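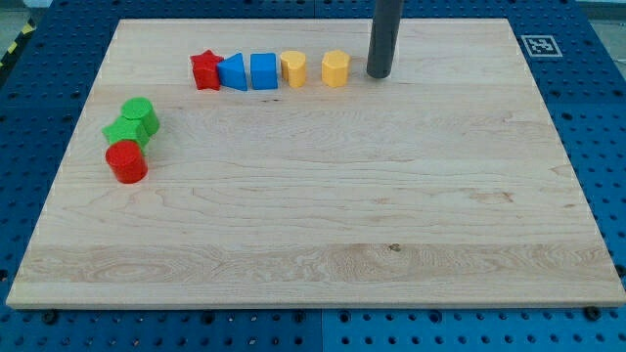
Five of the shapes lined up on the board, from the red star to the yellow octagon.

Callix Shape Blocks, reviewed by Khanyisile Makhubela

I bought the Callix blocks in August for my two kids, who had worn out a cheaper set. We have used them most days for 5 weeks. The full tub is 60 pieces and cost me $116 from the Narnthorpe store, so they are not a bargain.

The colours are the main reason I picked them. The reds and blues are strong and the yellow is a soft butter shade that doesn't look like plastic. You get stars, triangles, squares and a few rounded pieces. My favourite is the star. It will stand up with a point facing the ceiling if you set it down with some care, though a four-year-old will need a few goes.

Finish is good. I ran a cotton cloth over every piece when they arrived and it caught on two of them, both triangles. A minute with 400 grit paper fixed that, and I touched up the bare spots with food-safe oil. At this price I shouldn't have had to. I emailed Callix on a Wednesday and they offered to swap the two pieces, which I didn't bother with.

A flat surface makes a big difference. On carpet the rows fall over and the kids lose interest. I put ours out on a pale timber board with some nice swirly grain along one side, and a row will stay put on that until someone bumps it. Any decent offcut would do the job. The maker sells its own play board but I haven't tried it.

For comparison, our old set was a Skollenix. Those blocks were lighter and the paint chipped at the corners inside a month. The neighbours have the Nilsuwan set, which is better made than the Skollenix but only comes in squares and rectangles. Fine for towers, less use for sorting by shape.

Some smaller points:

The tub lid is too tight for little hands.
There is no colour guide or activity sheet in the box.
Crayon wipes off the paint with a damp cloth. Texta doesn't.
The rounded pieces are the first to go missing under the couch.

I would buy them again, probably in the smaller tub. Sixty is more than my two ever get out at once. If your child mostly wants to build upwards, get the Nilsuwan and save some money. For sorting, matching and making patterns the Callix set is the one I'd choose.

4 out of 5.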